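The Delstead Obituary Index is a card and typescript index to death notices printed in the weekly newspapers of Delstead and the neighboring township of Sutherland. It has 2,596 entries and is often described as a complete record of local deaths for the period it covers. That claim comes from the index's own preface and has never been tested.

Origin

The index is credited to Gavin Jardine, a retired typesetter who is said to have read every surviving issue of both papers. His preface says the work took two winters. Later handling of the cards suggests a longer and less orderly job, as at least three different hands appear on them. Jardine named no helpers. The typescript was made by the Renix print shop, which also ran paid funeral notices, and it follows the cards closely except in the spelling of surnames.
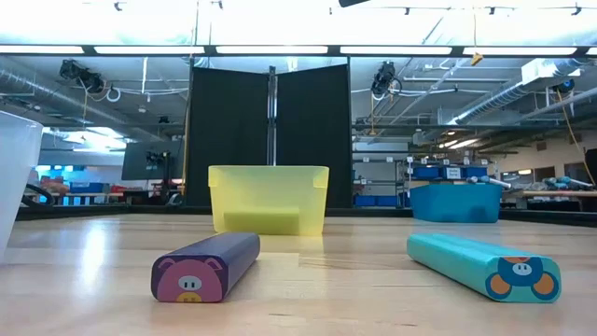

Does an entry in the index prove a date of death?

An entry gives only the date the notice was printed, unless the indexer added the date of death in brackets. Weekly papers often ran a notice several days after the burial, and some ran it twice.

Contents

A typical entry gives the surname, given name, age, paper, and page. Married women are usually listed under the husband's name, sometimes with nothing else to go on. Survivors and places of burial are left out. Infants are rare enough in the index to raise doubts about its coverage — either the papers seldom noticed their deaths or the indexers passed over them.

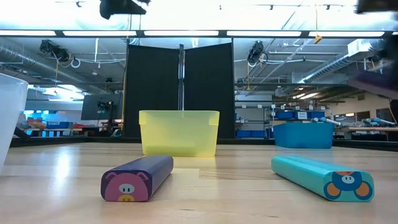
Foam blocks and plastic bins on a wooden tabletop.

Reliability

Cameron MacKinnon checked the typescript against microfilm and reported that 423 entries could not be matched to any printed notice. Supporters of the index answered that the film lacks many issues. This may be true, but it doesn't explain entries that cite a page in an issue that was filmed in full. MacKinnon's own list has problems too, and he gave no account of how he treated variant spellings.
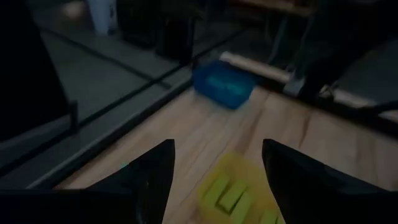

Coverage of the earliest years is the weakest part of the index, and estimates of what is missing should be read with caution. The notices from that time were run together in a single column, often without headings, and one death can be hard to separate from the next. Bright green blocks in or on a yellow container, blurred by motion, can still be made out as a loose row, but their edges are soft, and the early columns present much the same trouble. Family historians have filled some gaps from the Rukent cemetery books, which record burials only. Corrections are penciled on the cards and have not been carried into the typescript.

Categories: Obituaries | Genealogy sources | Newspaper indexes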